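Home & Household > Getting Jobs Done > Low-down jobs

How do you do floor-level jobs when your knees and back complain?

Asked by Peninah Kombo, October 19, 2020

Hello all, I've been reading this site for ages and finally have something to ask, so please bear with me if I go on a bit.

We moved to a ground-floor flat in Drurnow last winter and it's lovely, but it has hardly any worktop and the cupboards are all low ones. So nearly everything I use lives at ankle height, and some of it lives on the floor. I used to think nothing of getting down on my hands and knees to wipe skirting boards or sort out the bottom cupboard, but these days I can manage 15 minutes at most before my lower back starts grumbling, and then there's the whole performance of getting up again with one hand on the oven door (I know, I know).

I've seen the doctor and there's nothing dramatic the matter. I was told to keep moving and not to stay bent over for long, which is sensible advice but doesn't get the bottom cupboard cleaned! My daughter thinks I should buy one of those padded kneelers with side handles. The Westeck one in the garden centre is £80, and I did have to go and look at the begonias for a minute after I saw the ticket.

Does anyone sit down for this sort of job instead? And if so, what on? An ordinary kitchen chair seems too high and the children's step is so low I'm frightened I'd need a crane to get out of it. Any ideas very gratefully received.

2 people found this question useful

Answer from Benjie Lumbao

Hello Peninah, and welcome! I'm very much a sitter. I did flooring for years and my knees have never forgiven me, so I've given this more thought than is probably healthy.

The height of the seat is what matters most. You want it low enough that you can get your hand to the floor without folding yourself in half, but high enough that your legs can push you back up. For me that's a seat just below the knee. Try a few things you already own before you spend a penny – a sturdy storage box with a flat lid, a footstool, an old piano stool wound right down. Sit on each one, put your feet flat, and stand up again without using your hands. If you can't do that comfortably then it's too low, however nice it feels while you're on it.

Keep your feet a good bit wider than your hips. Your tummy then has somewhere to go when you lean, and you bend from the hips more and from the middle of the back less.

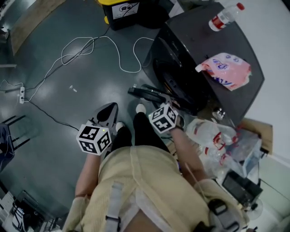
Seated and leaning forward, with one arm out towards something on the floor.

Try not to reach and twist at the same time. Reaching off to one side is handy for a quick grab, but if you're going to be scrubbing over there, shuffle the seat round and face it. I always used to tell myself it wasn't worth moving for such a small patch, and it was always the small patch I felt the next morning.

Bring things up to you as well. If it's a drawer or a basket or anything else that lifts out, take it to the table and clean it there. Only the bits that truly can't move need doing low down. Then leave the heavy things you use daily on the worktop, what little you have, and let the Christmas tins and the big roasting dish have the bottom shelf. They only come out in December in our house.

I wouldn't rule out the kneeler, mind. A lot of them flip over to make a small bench, and the handles are a great help for getting up. Just see if you can borrow one first. Our neighbours in Falon had two in the shed and were glad to lend us one.

Answer from Espiritu

Long handled dustpan. Changed my life. Also a mop.

Answer from marigold_and_mint

Lovely answer from Benjie, I'd only add please check your stool doesn't slide. I had a nice light plastic one on lino and it shot out from under me the moment I leaned. No harm done, but I sat there among the saucepan lids feeling very foolish. A bit of rubber matting underneath sorted it, the sort you put under rugs, and you can cut it with kitchen scissors.

And have a cup of tea between cupboards! I do one shelf, get up, put the kettle on, walk about, and then do the next. It takes me most of the morning but I can still bend to tie my shoes at the end of it.

Comment from Peninah Kombo

Thank you all so much, what kind people you are. I've been round the flat sitting on everything we own and the winner is the old blanket box from the hall, which is just the right height, though a bit of a lump to shift about. I did half the bottom cupboard this morning and found the lid to my good casserole. Will have a look for that rubber matting when I'm next in town – does anyone know if it comes in anything other than white?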